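飲料缶の横置き保管に関する調査と試作
生活デザイン演習II 最終報告書
2022年12月

1. はじめに

本報告は、共同キッチンにおける飲料缶の保管方法について、後期の演習で行った調査と試作の結果をまとめたものである。対象としたのは、学生寮ハランス(Hallance)の二階共同キッチンである。このキッチンでは、個人の飲み物を冷蔵庫に入れる前に置いておく場所が決まっておらず、缶が調理台の端、窓際、棚の上などに分散していた。調理のたびに缶を動かす必要があり、誰の缶か分からなくなるという意見も寮生から出ていた。

そこで本演習では、缶を立てて置く方法と横にして置く方法を比較し、横置き用の台を試作した。冷蔵庫の中の整理は対象に含めず、常温での仮置きに範囲を限った。

2. 事前調査

2.1 置き場所の寸法

使用できる場所は、調理台の横にある木製テーブルと、その奥の棚である。棚の幅は800mmで、上段には食器が入っている。下段は高さが足りず、350mlの缶を立てると上の棚板に当たる。500mlの缶は斜めにしても入らない。棚の奥には配管が通っているため、奥行きも全体は使えなかった。

2.2 聞き取り

寮生への聞き取りでは、立てて置くことの問題として「奥の缶が取りにくい」「手前の缶を倒す」という回答が多かった。一方、横置きについては「転がりそうで不安」「飲み口が汚れそう」という回答があった。飲み口の汚れは缶の向きに関係するため、向きをそろえることを試作の条件に加えた。

種類の見分けやすさについても聞いた。立てた缶は上から見ると蓋しか見えず、種類が分かりにくい。横に寝かせた場合は胴の色が上から見えるので、ラベルの文字が読めなくても色で区別できるという意見があった。

2.3 既製品の確認

市販の缶ストッカーとして、サットステッド(Satstead)社の針金製ラックを店頭で確認した。前方に缶が転がり出る構造で使いやすそうであったが、奥行きが棚の下段に合わなかった。価格も班の予算では複数購入できないため、自作することにした。

3. 試作

3.1 材料

台の材料には、ウスウッド(Uswood)の木材売り場で購入した端材を使用した。長さは605mmで、店で切断してもらい、角を紙やすりで落とした。塗装はしていない。材料費は、紙やすりと滑り止めシートを含めて3,000円以内に収めることを目標とし、達成できた。やすりがけの際の固定には、研究室にあったヘンメリ(Hämmerli)の小型クランプを借りた。

3.2 配置の検討

最初の案では、缶を台の長辺と平行に一列に並べた。この案は見た目は整うが、缶の全長がそのまま列の長さになるため、置ける本数が少なかった。次の案では、缶の胴どうしを隣り合わせにして並べた。蓋はすべて同じ側に向ける。こちらの方が場所を取らず、一本を抜いたときの動きも小さかった。

検討は木製テーブルの上で行った。板の左側に沿って缶を横向きに並べ、蓋を左にそろえた配置では、灰色の缶と赤い缶の違いが胴の色で分かる。蓋の側だけを見た場合は、どれも白っぽく見えるため区別が難しくなる。

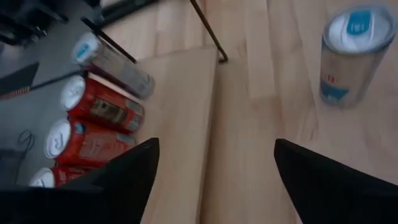
図1 板の左側に沿わせた缶の配置(撮影:筆者ら)

この結果から、棚に入れるときは胴の色が見える範囲をできるだけ広く取ることにした。具体的には、台を棚の手前側に寄せ、上の棚板の影に入る部分を減らした。

3.3 転がり防止

横置きの缶は、テーブルにわずかな傾きがあるだけでも転がる。対策として次の案を試した。

案A 台の両端に細い角材を接着する
案B 台の上面に滑り止めシートを敷く
案C 両端の角材と滑り止めシートを併用する

案Aは端の缶は止まるが、途中の缶を抜くと残りの缶が動いて音がした。案Bは一本ずつの動きは抑えられたものの、台ごと持ち上げると端の缶が落ちた。案Cが最も安定したため、最終の試作品にはこれを採用した。角材の高さは、缶を指でつまみ上げるときに邪魔にならないよう低めにした。

4. 使用試験

試作品を共同キッチンの棚の下段に置き、寮生に自由に使ってもらった。期間中、缶の出し入れの記録用紙を棚の横に貼り、入れたときと出したときに印を付けてもらった。回収した記録は182件であった。記入漏れがあるため、実際の使用回数はこれより多いと考えられる。

使用後の感想では、取り出しやすさについて肯定的な回答が多かった。調理台の端に置かれる缶は減ったが、まとめ買いの直後には台に入りきらず、以前と同じ場所に置かれることがあった。蓋の向きは、貼り紙をしていない間は守られないことが多く、「蓋は左」と書いた紙を貼った後はほぼそろうようになった。

炭酸飲料を横置きにしてよいかという質問も受けた。今回は未開封の缶のみを対象とし、へこみのある缶は置かないよう注意書きに加えた。

5. 考察

高さの足りない棚では、横置きは有効な方法であった。ただし、缶の径が異なるものを混ぜると列に隙間ができ、細い缶が動きやすくなる。今回の試作品は350mlの標準的な缶を前提としており、細長い缶には対応していない。

また、色による見分けは同じ色の缶が続くと役に立たない。赤い缶が並んだ場合、持ち主の区別には名前シールが必要である。シールの位置は蓋の上よりも胴の方が見やすかったが、缶が回転すると裏側に隠れる。この点は解決できていない。

6. 今後の課題

試作品は3月まで棚に置いたままとし、木材の反りと滑り止めシートのはがれを確認する予定である。あわせて、仕切りの位置を変えられる構造と、500ml缶用の台を検討する。角材の接着部については、一か所に浮きが見られたため、木ねじによる固定に変更する。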